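I have a confession: I pay for a phone plan and I still plan my whole day around where the free Wi-Fi is. Coffee shop, library, my sister's couch, you name it! So when Trormont announced it was giving prepaid customers unlimited music streaming that doesn't touch their data, I signed up before I'd even finished my breakfast.

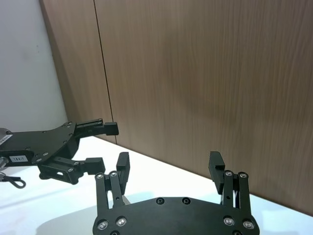
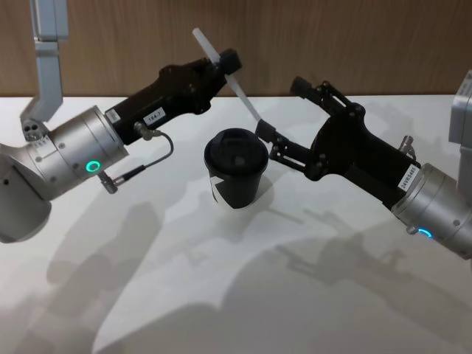
## So what do you get?

The add-on is called Skultis (no, I don't know how to say it either, and the lady at the store said it two different ways). It costs 19 dollars a month on top of your regular plan, and it covers music and podcasts in any of the apps on Trormont's list. Video isn't included. That was a bit of a letdown for me, as I watch a lot of cooking clips on the bus, but my commute is mostly playlists anyway.

Signing up took one text message. I sent the word MUSIC to 1267, got a reply right away, and that was it. No forms, no hold music, yay!

## My month with it

I was a little nervous the first week and kept checking the data meter like it was a pot about to boil over. By the end of the month I'd played 1093 songs, according to my app, and my data had barely moved. Album art and lyrics do count against your regular data, though, so turn those off if you're on a tiny plan like mine.

Coverage is another story. Downtown it was great, and at the Ait Ali market (my happy place, go early for the flatbread) I didn't lose a single song. Out on the Allar road it dropped over and over, and I ended up singing to myself for most of the drive. Download a playlist before you go that way!

## Should you sign up?

If you stream every day, I'd say go for it. If you only listen at home, save your money. I'm keeping mine until December, when the introductory price ends, and then I'll have to look at my budget again. You can cancel by texting STOP to the same number.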